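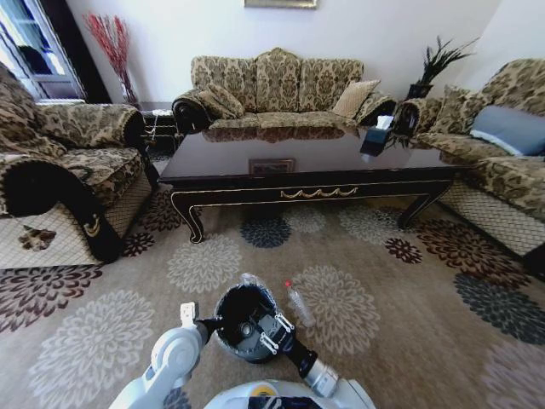

November 2018. Room notes, Mudero flat, living room. Main job was the floor: where litter ends up on the patterned carpet, how easy it is to spot, and whether the round bin should stay on this side of the coffee table or go back against the wall. Maëlys had done the hoovering before I came in, so we started from a clear carpet. The pale flowers are the problem. The clear bottle with the red cap, lying beside the bin on one of the big cream blossoms, is easy enough to find by its cap, but the body of it takes on whatever colour is underneath. From the doorway I could see the cap and very little else. On the maroon flowers the same bottle showed up better, as the ribs catch the light there. Adel thinks that was just the time of day. We will try it again with the curtains drawn.

Print this page | E-mail this page

Items put down on the carpet, one at a time, and looked for from the doorway and from the armchair:

Clear bottle, cap on: found from both places, by the cap.
Clear bottle, cap off: found from the armchair, missed from the doorway by Anca and by me.
Crumpled tissue: lost on cream, easy on maroon and on the slate blue.
Brown paper bag, folded flat: lost nearly everywhere. Anca walked over it.
Bottle cap on its own: found at once on the cream, missed on the maroon.
Till receipt: same as the tissue, a bit worse because it lies flat.

So the tidy-up wants doing from more than one side. I have been going up and down the long way only, between the table and the bin, and that leaves the strip by the front of the left armchair. Marthinus goes round the edge first and then across the middle, and he picked up a receipt I had passed twice. I have changed the order on the sheet to match his.

Bin position. With the bin out on the open carpet you can reach it from either side and there is no leaning over the furniture. Against the wall it looks neater, but you have to get past the sofa with your hands full. Adel paced it both ways and preferred it out. I agree for working, though for the finished room it should go back. Colette asked for a fixed spot. I measured 970 mm from the table leg to the near side of the bin and wrote that on the sheet, then Marthinus pointed out that I hadn't said which leg. It is the front left one, as seen from the doorway. Corrected.

Liners. We had a roll of the thin Pluler ones, 50 to a roll. They are a bit wide for a round bin. If you fold the spare over the rim and leave it, the edge works loose and stands up at the back, and the next light thing you drop sits on top of it. Two ways round this:

Twist the spare and tuck it between liner and bin on the far side. Quick, holds for a few items, comes out when something heavier goes in.
Knot the spare first, then fold it over. Slower, held all afternoon. Fiddly to undo, and Maëlys tore one.

Caron do a narrower bag with a drawstring. I have asked for a sample. Until it comes, knot them.

Bottles should be emptied in the kitchen before they go in the bin. I know this is written up already, but there was a spoonful of something orange in the bottom of the liner this afternoon and it had found the one pinhole. I wiped the inside of the bin out with a damp cloth and left it upside down on newspaper. No mark on the carpet that I can find.

Coffee table next. It had been put off twice and I wanted it done while the floor was clear.

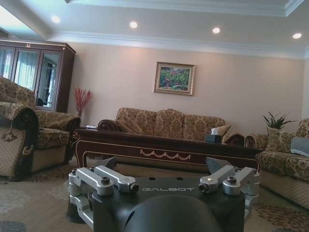
I went over the top with a barely damp cotton cloth, then a dry one straight after, with the grain. No spray anywhere near it. The dark finish shows every smear if you look along it, so it is worth kneeling down and checking before you put things back.

The carved swag on the front apron is the slow part. Dust sits in the folds of the cream garland and goes grey, and a cloth only pushes it further in. I used the soft 13 mm brush from the Pundamel box, working downwards, with a folded towel on the carpet under it. Most of it came off without any rubbing. There is a darker line left along the bottom of the swag that may be old polish. I haven't touched that and would like Colette to look at it first.

The cream lines along the apron and down the curved legs only needed the dry cloth. Go along the line, never across. Anca ran a fingernail down the one on the left leg and thought she felt a lifted bit near the foot. I couldn't feel it. Marked with a dot of masking tape on the inside of the leg so we can find it again. Please leave the tape on.

The tissue box goes back on the right of the top. I stuck a felt pad under each corner of it, having found a faint ring next to it that I can't explain by the box, as the box isn't round. Cup, probably. There are coasters in the kitchen drawer.

Carpet again, once the table was finished. It had shifted towards the right-hand sofa, not by much, and there was a ripple starting near the darker border. Two of us lifted the table end and walked the ripple out. Don't try it alone or by dragging the table, the feet will take the pile with them.

Things to get: more cotton cloths, felt pads, a second soft brush. Maëlys has put 300 g of washing soda on the list for the bin, which sounds like a lot for one bin, but I suppose it keeps.

Left to do: the doorway test with curtains drawn, underneath both sofas, the cushion seams on the armchair. Marthinus has the torch. I didn't get to the skirting at all.

Search this notebook
Enter words Go
Last updated by Anca Stoica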